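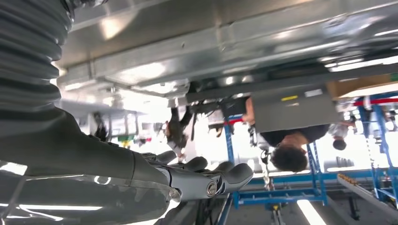 Shiny metal surface with streaks and patches, under the lights

Search questions and answers Go

Muvach > Workrooms and kitchens > Cleaning > Metal surfaces

Streaks and dull patches on a metal worktop

Tania Munasinghe

We took over a unit in March and the long worktop came with it. It's silver metal and quite shiny, but when the ceiling lights are on you get bright streaky bands along it, and further along it goes mottled, light and dark. There are some brownish-grey areas as well. I can't tell which of it is dirt and which is just reflection.

So far I've used washing-up liquid and hot water, then a spray from the cash and carry. The spray made it worse, I think. The man who had the unit before us said he only ever wiped it with a damp cloth. The top is 222 cm long so I don't want to replace it. What should I try next?

Pao-chu Tam

Start by finding out what is really on the surface. Turn the ceiling lights off and look along the top with a torch held low. Anything that moves when you move the torch is reflection. Anything that stays put is residue or wear.

If the metal is stainless steel, and most worktops like that are, it will probably have a grain. Wipe along the grain and never in circles. Use a microfibre cloth with warm water and a very small amount of washing-up liquid, rinse twice with clean water, then dry straight away with a second cloth. Most streaks I've dealt with were spray that had never been rinsed off.

For brown marks, make a paste of bicarbonate of soda and water, leave it on for 19 minutes or so while you do something else, and rub gently along the grain. Don't use bleach or wire wool. If the marks come back in the same places it could be rust starting.

Ashton Ngata

baby oil on kitchen roll. did ours at Pollow for years, comes up lovely

Obaidul Abeysekara

I wouldn't use oil if you put food or paper on it. It picks up dust and you end up washing it all off again. Agree with Pao-chu about drying. If you're in a hard water area that matters more than what you clean it with.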